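Progress Report to the Levchenko Fund
Project: Amska manipulation software stack
Reporting period: second half-year, ending in March

1. Purpose of this report

This report sets out the work completed under the grant during the second half-year, the results obtained to date, the changes made to the original plan, and the work proposed for the remaining months. It follows the reporting outline supplied with the grant agreement. Expenditure is reported separately.

2. Status of work packages

Work package 1 (motion planning) is complete. The planner now treats a held object as part of the arm when it checks for collisions, and the size of that object is taken from the perception module at the moment of grasping. In the first half-year this value was entered by hand for each object, and errors in it accounted for most of the contacts recorded between held items and their neighbors.

Work package 2 (perception) is on schedule. The detector has been retrained on 2000 labeled views of drinkware and packaged drinks. It performs well on opaque items under even lighting. Performance on pale objects against a pale surface has improved but does not yet meet the target agreed at the start of the grant. White rims are a particular difficulty, as the depth estimate tends to merge the edge of a cup with the wall or table behind it. A correction that fits a circle to the visible part of the rim is under test.

Work package 3 (tabletop tasks with cans and cups) began one month later than planned. The delay was caused by a rewrite of the gripper driver, which had been dropping force readings whenever the camera stream was restarted. The rewrite is finished and the driver has been stable since.

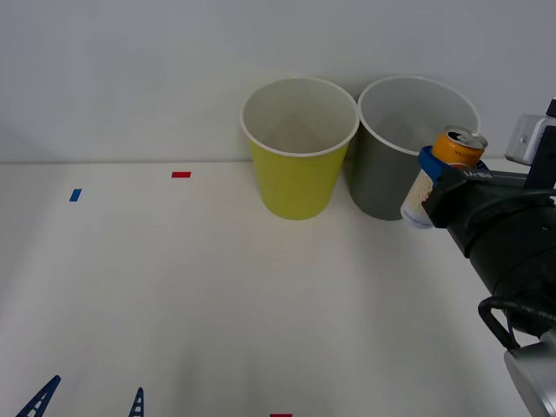

The task set for this work package consists of 40 scripted tasks, each defined by a starting layout, a short written instruction and a success test. Starting layouts are varied between runs by software, which proposes new positions and rejects any that the planner cannot reach. A total of 205 runs were logged during the period. Of the runs that used the new driver, 70 percent ended in success without operator action. The remaining runs were stopped either by the force limit or by the operator, and each has been assigned a cause code.

The most common cause code is a late approach correction. The controller receives an updated object position during the final part of the movement and attempts to follow it at full speed. A limit on the size of late corrections has been added to the controller, and the earlier failures are being replayed in simulation to set its value.

Work package 4 (operator tooling) is partly complete. The log viewer shows joint positions, gripper force and camera views on a single timeline, and staff at the Rosero laboratory now use it daily. The export function is unfinished.

3. Changes to the plan

Two changes are reported. First, transparent cups have been moved from this period to the next, as the work on rims must be settled before they can be attempted. Second, the calibration routine will be released as a separate package - this was requested by our partners at Jirnbridge, who wish to use it without the planner. Neither change affects the total amount requested.

4. Risks

The main technical risk remains calibration drift between the wrist camera and the arm. Drift is now checked before every session, and a session does not start if the check fails. A second risk concerns simulation: contact between the gripper and thin-walled objects is modeled poorly, and results obtained in simulation alone are not counted toward the success figures in this report.

5. Work for the next period

The team will complete the export function, finish the rim correction and repeat the full task set with the revised controller. Two-arm tasks will start once the single-arm results have been reviewed with the Fund. A draft of the calibration package documentation will be sent to the Fund for comment ahead of its release.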